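Planning an Equipment Budget for a Two-Arm Handling Bench
Project report, Automation Systems module
Project name: Plulosard

1. Background

The Plulosard bench will be used by second-year students for handling exercises with small packaged parts. The department asked for a purchasing plan before any order is placed. The plan covers end effectors, sensing, spares and the table itself, over a period of 3 years. Arms are excluded, as they fall under the laboratory's capital budget.

Quotations were requested from two suppliers, Lalberg and Cikeson. Lalberg quotes for complete assemblies only. Cikeson sells fingers, pads and fasteners as separate lines, with a longer delivery time on the fingers.

2. End effectors

The main cost question is which parts wear out and which can be replaced without returning the unit. On a linked finger the parts to consider are the pad, the pivot and the screws that hold the plates. The housing is treated as lasting for the full period. 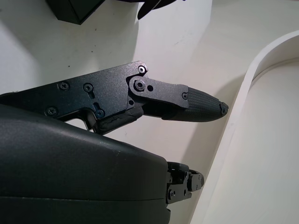 Figure 1. Gripper finger with ribbed fingertip pad and pivot bolt.

Fingertip pads are entered as a consumable. We allowed for 38 pads over the whole period, which includes a small reserve for the first term, when most handling errors are expected. Screws are bought as mixed sets. If a set is opened for one screw, the rest goes into the bench drawer and is not counted again.

The pivot bolt is a harder case. Lalberg will not supply it alone, so a worn pivot means a new finger at full price. Cikeson lists it as a spare, but gives no torque figure for refitting. We budgeted for the Cikeson part and added half a day of technician time for each change.

Before settling the quantities we looked at how much of the finger can be reached with the gripper still on the arm. Screw heads on the outer side plate face outwards and should take a normal driver.

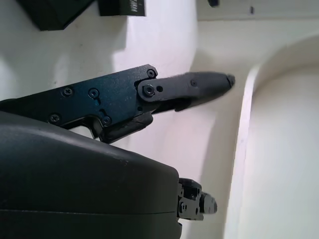
The second finger is a different matter, and access there has to be confirmed by the technician before the order goes out. If the gripper must come off for each pad change, the labour line rises by 70 per cent and the case for holding a complete spare gripper becomes stronger. Both versions of the budget are given in Appendix B.

3. Sensing

Sensing is budgeted per bench, with 5 benches planned in total. Each bench needs a depth camera, a mounting bracket and a cable of suitable length. Brackets can be made in the workshop and are costed at material price only. Cables are bought in, with one spare for each bench - they are cheap and a missing cable stops a whole session.

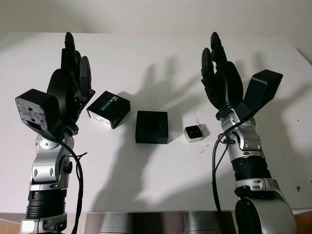

4. Open items

Delivery times from Cikeson are to be confirmed in September. The Quezada table quotation does not include levelling feet, and a revised price has been requested. Technician rates are those of the current year and will need to be updated before the plan is submitted.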